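Home Forums New posts Members Search Log in

Pladcombe Workshop Forum > Robots and automation > Can a machine do the chores yet?

tansy_b
Went to the open evening at Hinrichs last week and came home buzzing. They've got a Konemano arm on the packing bench and it was picking up castors and dropping them into cartons, on and on, while two people next to it got on with the fiddly stuff. So my question for you lot is how long before I get one that wipes the kitchen worktop? I'd settle for one that moves the butter dish, wipes under it and puts it back!

oldgreyplane
Same castor, same tray, same place every time. That's a jig with a motor on it, and we've had those since I was an apprentice. Your worktop is different every morning. I'll believe it when one clears up after my grandchildren.

tansy_b
The tray was all jumbled up though! I stood and watched. It missed a few and went back for them, and I was cheering it on like a toddler at sports day.

mitre_saul
It missed a few. At Hinrichs that means a short carton and somebody checks it. With your butter dish it means butter on the floor. I do like these things, but 185 parts an hour with a person watching doesn't sound like help to me, it sounds like an extra person's worth of work.

kettleside
I think you're both a bit hard on it. I sort returned fittings for a living, and if a machine did the boring half, badly and slowly, overnight, I would bake it a cake. It doesn't need to beat me, I'm asleep at that point.

oldgreyplane
And when it jams at ten past eleven?

kettleside
Then I come in to half a pile instead of a whole one. Still cake.

mitre_saul
Fair enough, I'll give you overnight sorting. Folding a fitted sheet, no. Loading a dishwasher properly, no (half my family can't do that). Wiping down a bench that's already clear, maybe, and then you have to ask who cleared it.

tansy_b
Finn, you're the one with Nadel running at home, what have you got yours doing? Last I heard it was November and you were stuck on calibration.

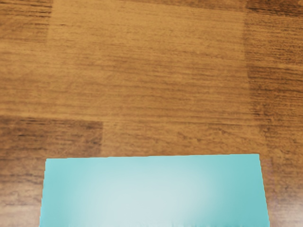 Finn Grube » 2023-07-14 » Re: Can a machine do the chores yet?

Calibration's sorted, thanks for remembering! I'm still in the simulator, so nothing of mine has touched a real kitchen. The chore is the one you asked for, more or less: shift the thing that's in the way, wipe the wood, put the thing back. My butter dish is a plain turquoise block on a wood-grain top.

I've done 2,000 practice runs now and I'm really pleased with the shifting. The wiping is worse. It does lovely long strokes and then forgets a strip right beside the block, exactly like I do. Glare is my other headache, a pale patch of light on a surface looks an awful lot like a smear to it, so it scrubs away at nothing.

So I'm with kettleside on this one. It's slow and daft and it's already more than I could get it to do last year. Saul, you're right about sheets. I tried a tea towel 4 times and went back to blocks.

If anyone has a spare arm they'd lend me for the autumn, any make, send me a message. I'll bring my own sponge.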